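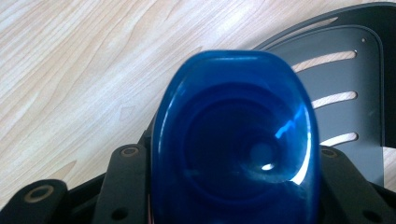

I have been trying to get my face stuff off the bathroom sink for 7 months, and I finally did it!! Everything I use now lives in the bedroom, on one small tray, on a plain light wood table. I'm so happy with it I had to tell somebody. The thing I want to talk about is color. I always bought clear or white bottles so they'd "go together," and then I put something deep blue next to the dark gray tray with the long slots in it, and wow. The light runs down the side of the plastic and it almost glows against the pale grain. So, question for the group: do you keep your daily bottles on a tray with slots or on a solid one? And do you let the bright ones show or hide them in a drawer?

— ratree_i

---

**harshk** wrote:

Solid, every time. I had a slotted one and the drips went straight through onto the dresser and left a ring in the finish. Slots are for sinks.

---

**grestier_gal** wrote:

Love this!! Team slots over here. I have 3 of them, one by the tub and two in the hall closet. They dry fast and they rinse clean, and if you put a folded washcloth under there you never have to think about Harsh's rings again (sorry Harsh).

---

**harshk** wrote:

> if you put a folded washcloth under there

Then you have a damp washcloth sitting on wood. That's the same ring with extra laundry.

---

**ratree_i** wrote:

Ha, okay, fair point about the wood. My lotion pump does leak a little if I don't turn it all the way. I might try a cork mat from Reda, they had some thin ones the last time I was in. Has anybody cut one to fit a tray with rounded corners? I'm bad with scissors but very willing.

---

**demetrius_r** wrote:

Trace the tray on paper first, cut the paper, then tape the paper to the cork. Go slow on the corners and use a utility knife, the scissors will chew it up. I did this for my wife's perfume tray and it came out great on the second try. Keep the first try for under a plant.

---

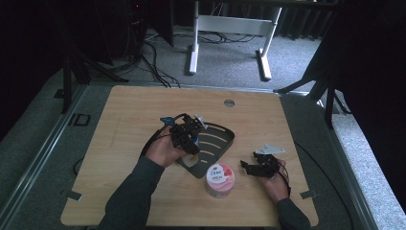
Jars are the part I want to hear more about, because everybody's talking bottles! My rule since January is tall things go on the tray and short wide things go in front of it. It sounds fussy but it changed my mornings, I can grab the cream without knocking over a whole row. With Ratree's kind of setup that means the little white-and-blue bottle gets the tray, and the round Dove jar with the pink flowers on the lid sits right at the front edge where your hand lands first. Also those lids are too pretty to bury behind a pump. I used to keep mine in a basket from Vondlow and I'd forget what was at the bottom until it had gone weird.

— sunita_m

---

**grestier_gal** wrote:

YES to jars in front. I do mine by how often I open them, so hand cream is closest and the foot stuff is way in the back where it belongs.

---

**stelios_s** wrote:

I'm going to disagree with the jar thing, in a friendly way. If it isn't on the tray then what is the tray doing? The whole point for me is that I can pick it up, wipe the table and put it back down. Now you've got the tray plus the loose jars and you're moving things one by one again. Get a bigger tray.

---

**sunita_m** wrote:

A bigger tray gets filled with more bottles! Ask me how I know. I went up a size from the Escobedo one and within a month I owned two kinds of toner. Small tray, one or two jars out front, and I stop there.

---

**stelios_s** wrote:

Okay, that is exactly what happened to me with the spice rack, so I can't say much. I still want my jars on the tray though.

---

**harshk** wrote:

Solid tray with a lip, big enough for the jars, problem solved for all of you.

---

**ratree_i** wrote:

You're all great, I've been moving things around between replies! I tried Sunita's way first and I really like having the cream in front. Stelios, I hear you on the wiping, so I'm going to give it 2 weeks and see if the loose jar drives me nuts. Demetrius, I'm getting the cork tomorrow and doing the paper thing. What do you tape it down with, regular masking tape or something stronger?

---

**demetrius_r** wrote:

Masking tape is fine. Press it flat near the edge you're cutting, and put a fresh blade in the knife.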